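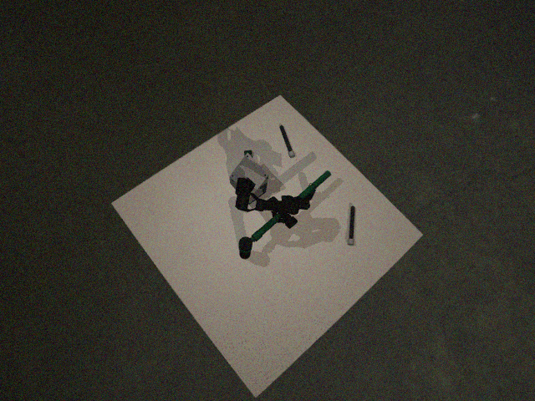

Hammer task, simulation, second round

14th May
By the arm group, robotics club

Today we worked only in the simulator. The real arm stays in its box until the new power supply comes, so everything in this entry is about the rendered table and should be read like this.

The task is the same as in the rules of the Dobson student round: the arm must take the hammer by the handle, lift it and put it down with the head inside a marked zone. The two markers are distractors. They must stay where they are, and if the arm or the tool pushes one of them, the attempt gets zero points. I find this rule a little hard but it is written clearly.

What we changed since the last entry:

- The grip point is now near the middle of the handle. Before, we took it close to the head, because the weight is there, but then the wrist had to come very near to the base and the planner often refused the pose.
- The planner is Tusari, same version as before. I did not touch its settings except the joint speed limit.
- The lighting has several lamps now. The arm throws shadows in more than one direction, and some of them go along the handle, parallel to it. This is good for us, as the vision part must learn that a dark bar beside the handle is not a second handle.
- The table texture is still the plain pinkish one. The floor is dark with a lot of noise. I would like to render with more samples, but then one run takes too long on the club computer.

Problems

1. The head of the hammer is black and the arm is black also. With the view from high above, the segmentation sometimes gives the head and the box-shaped joint the same label, although there is free table between them. The green part of the handle is never a problem. For the moment I fixed it with a mask made from the joint angles, but this is a patch and somebody should do it properly.

2. One marker is close to the upper end of the handle. When the wrist turns, the long end of the handle makes a big arc and can sweep the marker away. I added the complete handle to the collision model (before it was only the gripper and the head, my mistake). Please check that you have the new file before you run anything.

3. The shadow of the gripper is wide and curved and goes in the direction of the other marker. The marker detector does not like it. I have no solution yet.

Training set: we have 900 rendered images with labels and the plan says 4,000. The labels for the tool are correct in those I opened. The labels for the markers have a small shift, always to the same side, so I think it is the camera offset in the Clonix export and not the detector. I will compare with a scene without the arm.

To do before the next meeting

- Run 100 attempts with the new collision model and the same start pose, and save the logs in the shared folder, not on the desktop.
- Try the markers lying at other angles. Both are too close to upright in the view now.
- Move the whole task a bit toward the lower half of the table. We have much free surface there and we do not use it.
- Ask if Dakarer can lend us the longer cable for August.

I leave the speed limit at 18 percent. If somebody changes it, please write it here with the reason.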